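第四章 硬件准备与存储盘安装

本章适用于将 Lineck 归档软件安装在自备台式工作站上的用户。购买 Briem 预装主机的用户可跳过 4.1 至 4.4 节，直接从 4.5 节开始。

4.1 开始之前

安装前请确认下列物品已经备齐：

台式工作站一台，机箱内至少有两个可用的 3.5 英寸硬盘位
同型号、同容量的硬盘两块
SATA 数据线两根，长度 40 厘米以上
十字螺丝刀一把，2 号头
防静电腕带
Lineck 安装 U 盘及授权卡

两块硬盘将组成镜像，容量以较小的一块为准。不建议混用新旧硬盘。旧盘中的数据会在初始化时全部清除，请事先另行备份。

注意：授权卡上的序列号刮开后不能退换。请在硬件安装完成、系统能够正常识别两块硬盘之后再刮开。

4.2 断电与开箱

1. 在操作系统中正常关机，等待电源指示灯熄灭。

2. 将机箱背后的电源线拔下，再按一次前面板的电源键，释放残余电量。

3. 拔掉显示器、键盘、网线等所有外接线缆。如果网口较多，先用标签纸标好各条网线的位置。

4. 把机箱平放在稳固的台面上，侧板朝上。台面上不要铺毛毯或塑料布。

5. 打开侧板。不同厂家的侧板固定方式不同，有的用拨片，有的用手拧螺丝，请参阅主机自带的说明书。侧板取下后平放在一旁，不要靠立在桌边。

6. 戴好防静电腕带，将夹子夹在机箱内没有喷漆的金属部位。 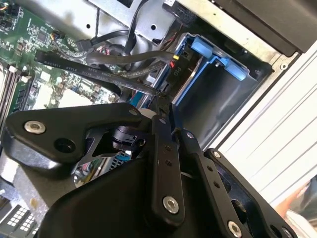 4.3 安装硬盘

小心：机箱内的金属边缘可能比较锋利。不要把手指伸进风扇叶片之间，也不要用力按压主板。

1. 找到硬盘托架。托架一般为塑料件，两侧有弹性卡扣。捏住卡扣向外拉，即可将托架取出。

2. 将硬盘放入托架，标签面朝上，接口一端朝向托架的开口。托架两侧的定位销应对准硬盘侧面的螺孔。若托架没有定位销，请使用硬盘附带的四颗螺丝固定，拧紧即可，不要过力。

3. 将托架推回硬盘位，听到“咔哒”一声表示到位。轻轻向外拉一下，托架不应松脱。

4. 重复以上步骤，装好第二块硬盘。

5. 在随手册附带的登记表上写下两块硬盘的序列号，并注明各自所在的盘位。更换故障硬盘时，软件只显示序列号，没有登记表就需要逐块取出核对。

提示：如果机箱只有一个空余的 3.5 英寸盘位，可以使用 Fulano 转接架，把第二块硬盘装入光驱位。转接架需另行购买，安装方法见附录乙。

4.4 连接线缆

1. 将 SATA 数据线的一端接到硬盘上，另一端接到主板。接头呈 L 形，只有一个方向可以插入，插不进时请翻转后再试。

2. 第一块硬盘接主板上编号最小的空闲接口，第二块接相邻的接口。系统盘原有的接线不要改动。

3. 从电源引出的 SATA 供电线上找到空闲接头，分别接到两块硬盘。供电接头比数据接头宽，两者不能互换。

4. 整理线缆，使其远离散热风扇。数据线可以自然弯曲，但不要对折，也不要用扎带勒紧。 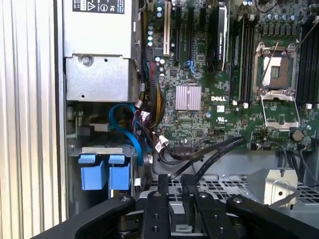 部分主机的供电线较短，只够连接靠近电源的一块硬盘。遇到这种情况，可加装一根一分二的供电延长线，但不要在同一根延长线上再接其他设备。使用来历不明的转接线可能造成接触不良，表现为硬盘在写入大量文件时突然掉线。

5. 再次检查所有接头是否插到底，确认机箱内没有遗留的螺丝或工具。

6. 装回侧板，接上电源线和其他线缆。

4.5 首次开机检查

1. 开机后按屏幕提示进入 BIOS 设置。常见按键为 F2 或 Delete。

2. 在存储设备列表中查看新装的两块硬盘是否都已列出，容量是否与标签一致。

3. 将 SATA 工作模式设为 AHCI。如果该项原来是 RAID，并且主机上已有操作系统，请先不要更改，参阅附录丙。

4. 保存设置并退出。

如果只列出一块硬盘，请关机断电，对调两块硬盘的数据线后重试。对调后若仍是同一块硬盘不出现，故障多半在硬盘或其供电线上；若换成另一块不出现，请更换数据线或改用主板上的其他接口。

4.6 初始化镜像

警告：初始化会清除两块硬盘上的全部数据，且无法恢复。

1. 插入 Lineck 安装 U 盘，从 U 盘启动。

2. 在主菜单中选择“存储”，再选择“新建镜像”。

3. 勾选两块新硬盘。请对照登记表核对序列号，不要误选系统盘。

4. 输入归档库名称。名称最长 13 个字符，可使用字母、数字和下划线，不支持空格。

5. 按屏幕提示输入确认字样，然后选择“开始”。

初始化所需时间取决于硬盘容量。在此期间可以关闭显示器，但不要断电。如果中途断电，重新启动后会看到错误代码 176，此时需从第 2 步重新操作。

4.7 导入第一批文件

初始化完成后，刮开授权卡并输入序列号，即可登录管理页面。首次导入建议控制在 2,000 个文件以内，以便核对目录结构和文件日期是否正确。

1. 在管理页面选择“导入”，指定来源文件夹。

2. 选择命名规则。默认规则保留原文件名；如果文件来自扫描仪，建议改用“日期加流水号”。

3. 选择“试运行”。软件会生成一份清单，但不会复制任何文件。

4. 检查清单。标为黄色的行表示文件名重复，标为红色的行表示文件无法读取。

5. 确认无误后选择“正式导入”。

导入结束后请保留原始文件，直到完成第五章所述的校验。

注：从 Lesix 旧版软件迁移的用户不能使用本节的方法，否则标签和备注会丢失。请改用第七章的迁移工具。8 月以前导出的 Lesix 备份包采用旧格式，需先在迁移工具中选择“转换”，再执行导入。

本章修订日期：2023年11月9日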